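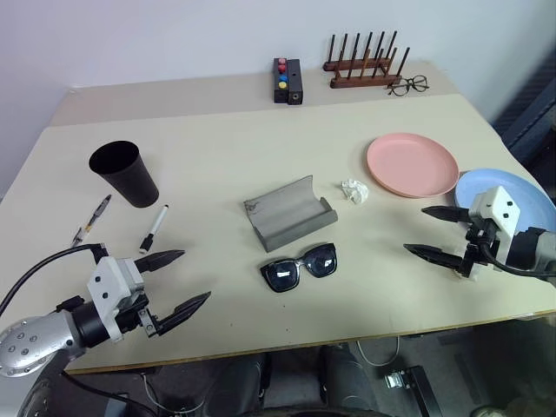

Textile Care – session 3 handout
Marion Tosh, evening group

Wool and hot water. Read before class pls, we won't have time to go over it.

Felting – what happens. Fibre has scales, like roof tiles. Heat opens them, rubbing locks them together. No way back once locked. Stretching helps a bit, don't promise customers anything.

Washing by hand:
30 degrees max. Thermometer, not your elbow.
Soap in first, then garment. Press, don't wring.
Rinse at the same temprature as the wash – sudden cold does damage too.
Roll in a towel, dry flat, up to 24 hours for a thick jumper.

Silk – same but quicker. No soaking. White vinegar in last rinse, one spoonful. Test the dye first on an inside seam (Usa's red scarf, remember).

Moths. Larvae do the eating, the adults don't. Freeze in a sealed bag, two weeks to be safe. Cedar smells nice, does little. Clean before storing – they go for sweat and food stains.

Labels: learn the tub, triangle, square, iron, circle. Bar under the tub = gentler. Two bars = gentler still. Circle is for the dry cleaner, leave it alone.

For next time: bring one wool item with a label and one without. Burn test notes are in the April handout, ask Liv if you havent got it.

Mending starts session 4, darning needles provided.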